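Gistum Research and Aston Robotics Group present a planning method that lets a robot arm check its grip before it lets go

ZULTHORPE, August – Gistum Research, together with the Aston Robotics Group, has today released the results of a study on how a robot arm should decide when to open its fingers. The method is called Molefe. It was developed and tested fully in simulation, and the team reports that it reduces the number of failed placements when a thin object must go into a narrow container.

Picking up an object has received much attention in recent years. Putting it down in the correct place has received less. A policy which is trained from demonstrations often learns the path of the arm quite well, but it learns the moment of release badly, as this moment is very short and appears only once in each demonstration. The result is well known to everybody who works in this field: the arm goes to the right area, opens too early, and the object falls beside its target.

Molefe treats the release as a separate decision. While the arm is moving, a small second network looks at the same camera views as the main policy and gives a score for the question "if the fingers open now, where will the object stop?" Only when this score stays above a fixed level for 14 control steps one after another is the release command allowed. If the score goes down again, the counting starts from zero and the main policy continues to correct the position of the hand.

"We did not want to build a bigger policy," said Jae-hoon Kang, first author of the study. "We wanted to take the policy that people already have, and to put a careful check at the one place where it makes the most expensive mistake. The check is small, and it can be trained in one evening."

The main test task is simple to describe. A white marker with a red tip has to be placed in a black mesh pen cup on a wooden table, while a milk carton stands nearby and must not be touched. The difficulty comes from the shape of the marker. It can turn in the fingers during the movement, so that the position of the hand does not tell exactly where the lower end is. The simulated workspace is observed from more than one viewpoint.

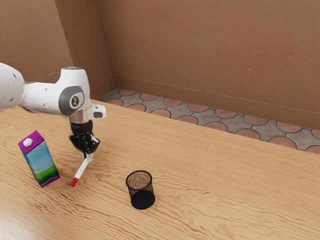
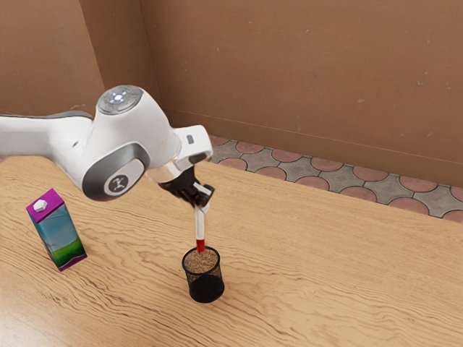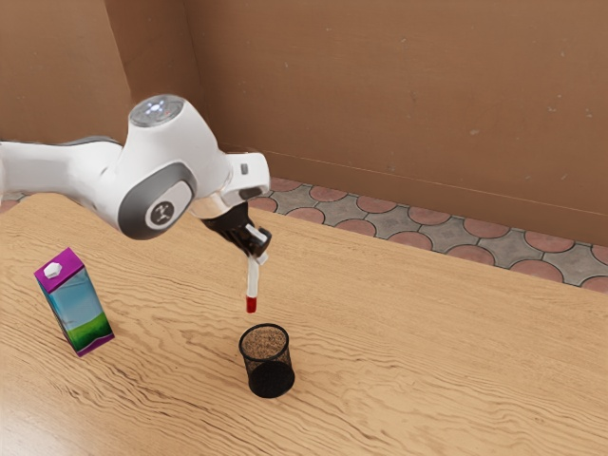
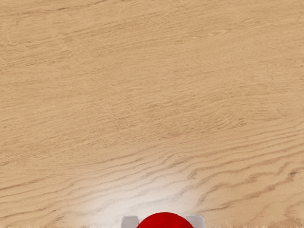
Deok-su Cho

For the evaluation, the team prepared 596 episodes in which the start positions of the marker, the cup and the carton were changed. The same main policy was run on all of them, first without the release check and then with it. The demonstrations used for training did not include any of these start positions. An additional set of 200 episodes was kept apart until the end of the project and was used only one time, after all the settings had been fixed.

In both sets the version with the release check placed the marker in the cup more often. The improvement was largest when the marker was held at a strong angle. When it was already near to vertical, the two versions performed almost the same, and the team did not expect anything else. The complete tables, with the failed episodes sorted by cause, are included in the technical report.

The method has a cost. The arm waits above the cup until the score is stable, and therefore an episode takes longer on average. In a small part of the episodes the score never became stable and the arm remained waiting until the time limit. These episodes are counted as failures in all the results. According to the authors, a lower threshold makes the waiting shorter, but it also brings back a part of the early releases.

"For a factory line the extra waiting could be a problem. For a robot that helps to tidy a desk, I believe that most people will accept it," said Silvana Camargo, who was responsible for the evaluation. "What I find important is that the user can choose the level without training anything again."

The team also examined how much the camera views contribute. When the release network received only 2 views in place of the full set, the score became less reliable in those episodes where the hand covered the upper end of the cup. The authors recommend that groups who wish to use the method should first check whether the opening of the container stays visible during the last part of the approach.

All results in the report are from simulation. The physical properties of the marker, such as its weight and the friction against the fingers, were varied between episodes, but the authors make no claim about the performance on a real arm. Work on a real setup is planned at the Zulthorpe laboratory, where Leif Løken is preparing the calibration of the cameras. The first measurements will use the same task, so that the numbers can be compared directly.

Joscha Steinbach, head of the manipulation group at Aston, sees a use for the method also outside of this task. "Hanging a cup on a hook, or putting a plate in a rack, has the same structure. There is a long movement which can be a little inaccurate, and then there is one moment which cannot. We would be happy if other groups try it on their own tasks and tell us where it breaks."

The technical report, the trained release network and the configuration files for the episodes are available on request for research purposes. Requests should name the institution and describe shortly the intended use. The simulation assets will follow after the last checks of the licences have been completed.

About Gistum Research

Gistum Research is an independent laboratory in Zulthorpe which works on learning methods for robot manipulation. Its projects are carried out together with university and industry partners, and its reports are published without charge to the reader.

Press contact: Gistum Research, Communications Office, Zulthorpe | © Gistum Research. All rights reserved. | Back to top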